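Plendside stores to drop free paper towels, citing waste

22nd October

Shoppers at the Plendside market hall will have to bring their own cloths or do without from next month, after the hall's operator, Wultness, said it would stop stocking paper towels in the restrooms and at the produce counters.

The company says the change will keep 1000 pounds of paper a year out of the trash. It did not say how it arrived at that number, or whether it counts the power used by the hand dryers that are going in instead. A request for the figures was answered with a link to the same press release.

Wultness has made promises like this before. Two years ago it announced a compost program for the food stalls, with green bins at both entrances. The bins are still there. According to two stallholders, what goes into them is picked up by the same truck as everything else.

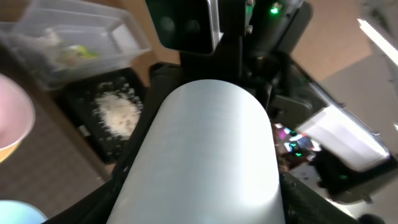
A white cylinder between black gripper fingers.

The new dryers come from Clulari, which also supplied the hall's ticket machines, the ones that spent most of last winter with a bag over the screen. Wultness would not say what the contract is worth, only that it was "competitive." No other bidder has been named.

Stallholders are not thrilled. The fish counter goes through more towels than anyone in the building, and its staff were told they may keep using paper if they buy it themselves. Several others said they got the same answer. That would move the cost off the operator's books, but it is hard to see how it would cut down on trash.

A similar switch at the Salian bus station was dropped after one summer, when riders complained about noise and wet floors. Wultness says its dryers are quieter. They go in the week after next, and the towel holders come down the same day.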